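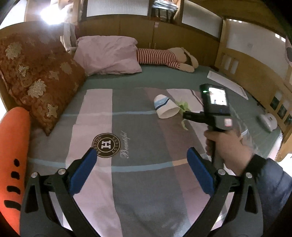 Sleeping in the daytime

4 min read

Print this post | E-mail this post

I started on nights at the Andolden warehouse in November. The shift ends at 6 in the morning and I'm on the 816 bus by 6:20, so I'm home before most of the street is up. I had worked nights once before, when I was 22, and remembered it as easy. At 22 I could sleep on a bus station bench.

The first two weeks went badly. I would get in, eat a full breakfast, look at the news, and go to bed at 8. I'd fall asleep right away and wake up at 11 with my heart going. Then I'd lie there until 1 or so and get up angry. Three hours a day is enough to stand upright and scan boxes but it's not enough to be decent to anyone. I snapped at a cashier over a coupon. I put salt in the coffee maker.

So I read a lot, tried a lot of things, and kept notes on the back of the gas bill. Most of it made no difference to me. I bought a white noise machine, a cheap Jandusano one, and the loop has a click in it every minute. Once I had heard the click I was waiting for it. It's in a drawer now. A fan does the same job. I tried melatonin for a week and got long, dull dreams about inventory and no extra sleep.

What did help was moving the food. I eat my big meal at 1 a.m. on break and have toast when I get home. I also stopped drinking coffee after 2. I didn't want that one to work because the coffee on break is the best part of the night.

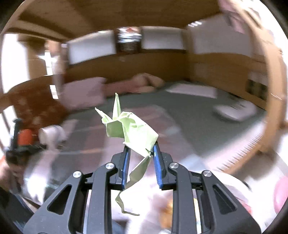 The other change was keeping the same hours on my days off, or close to them. I used to flip back completely to see people, which meant I gave myself jet lag twice a week. Now I go to bed at 4 a.m. on days off and get up at noon. It's a compromise. I can still have dinner with people, and the first shift back doesn't feel like being hit with a board.

Noise is the part I can't do much about. We're on the Multano side of the river, and there's a school at the end of the street. Recess is at 10:15 and again at 1:30. Foam earplugs take the edge off, though I only found out last month that I'd been putting them in wrong. You roll them thin, pull the top of your ear up and back, and hold them in place while they swell. I had been poking them in like corks for 20 years.

Then there are the phone calls. The dentist calls at 9 in the morning. So does the pharmacy, and so does my mother, who knows my schedule and calls anyway to ask if she woke me. I set the phone to let two numbers through and put it in the kitchen. Packages go to the counter at Liao, the dry cleaner on the corner. They close at 6, so I have time to walk over after I get up.

I'm now getting six and a half hours most days, sometimes seven. I had 9 once, after inventory week, and woke up with no idea what month it was. I would like to say I feel normal. I feel fine — a bit slow in the early evening, better once I've been outside. The night premium covers the car insurance, and I plan to stay on this shift until spring and then see.

I asked in my last post how other people handle it and got more answers than I expected.
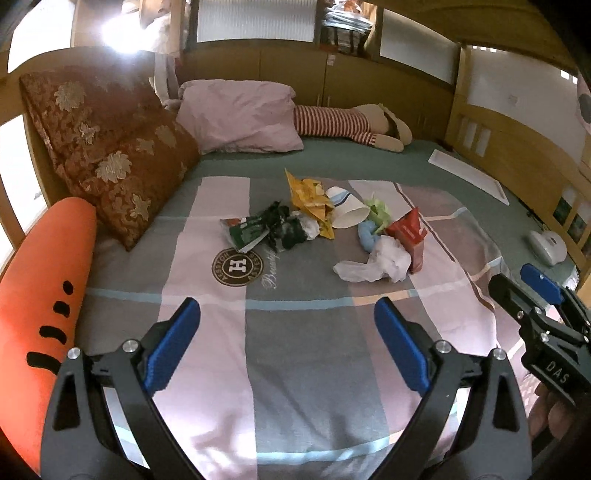 Pin-yu Yeh wrote that splitting it up works better for her than one long stretch: four hours as soon as she gets in, then another two or three before she leaves for work. She said the second sleep took a month to learn and that she sets two alarms for it. I'm going to try that in my next run of shifts, though I suspect I'll sleep through both alarms.

A couple of people also recommended sunglasses for the ride home. I've got a pair in my bag and keep forgetting them until the bus is over the bridge.

This site uses cookies to remember your settings. OK

Get new posts by e-mail. Enter your address to subscribe.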